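Tambunan Neighborhood Repair Fund
Progress report for the period ending in March
Prepared by Hidayah Ong for Sutrisno Hidayat, Grants Office

Where we are

You asked for a plain account of the home repair scheme and whether it deserves a second year of money. My short answer is that I don't know yet, and I would be wary of anyone who says they do. The first half went well on paper. I have been reading the paper closely and I trust it less than I did in the fall.

The headline figure is that 137 households have had work done. The figure is correct in the sense that 137 job sheets carry a signature in the bottom box. It does not tell you what was done. A signed sheet can mean a new stair rail, and it can also mean that a man from Jaretti came by, looked at a window, and agreed it was drafty. The form has one box for both. I asked for a second box in the last quarter and was told it would confuse people. I have asked again.

Contractors

We have used two firms. Fliretti does carpentry and doors, and Jaretti does windows, weather strips and small plumbing. Fliretti is slow and the work holds up. I went back to 5 of their jobs without calling ahead, and the doors shut properly in all of them. One resident wanted to talk mainly about the color of the paint, which I take as a good sign.

Jaretti is quick and cheerful on the phone. Their invoices are rounded up to the half hour every time, even for jobs where the resident says the worker stayed ten minutes. When I raised it, the answer was that travel is included. Travel is also on the invoice, one line down. I have held back payment on the last batch until somebody can explain this to me in writing.

Table repairs and other furniture

Furniture was added to the scheme late, at the request of the residents' meeting, and I was against it. A wobbly table isn't a safety matter in the way a rotten step is. I will admit that demand has been steady and the cost per piece is low. Most of it is sanding, gluing and a coat of oil. I would still like to see a limit per household before this part of the budget grows any further.
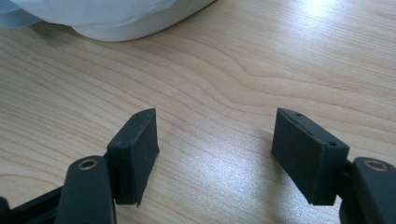
Light wood tabletop, furniture strand.

The claim in the last newsletter that furniture work "keeps older residents independent" has nothing behind it. It may be true. We never asked them. Please don't repeat it in your own report to the board until we have.

Money

Spending on materials for the period came to $2,946. It is under budget, and I would not read that as thrift. The lumber order through Judano arrived short, and the balance will land in the next period along with whatever they decide to charge for delivery. Labor is on target, apart from the Jaretti invoices I mentioned.

The savings on heating bills that were promised in the original proposal can't be shown. The proposal assumed we would collect bills from before and after. We have the "before" bills for a handful of homes and they are from different months. Comparing a January bill with one from May would give us a lovely number and it would be worthless.

Resident survey

Returns were high and the answers were glowing. The survey was handed out by the same workers who did the jobs, who then waited in the kitchen while it was filled in. I have left the results out of this report on purpose. A mailed version is being printed, with a stamped envelope.

What I need from you

A decision on the second box on the job sheet. Permission to keep holding the Jaretti payment. A small amount for postage. And more time before anyone announces year two, please, as the flyer draft I was sent last week already has it as settled.

The job list and the invoices in question are in the shared folder under the scheme name. The Judano order is filed separately, with their two emails.

H. Ong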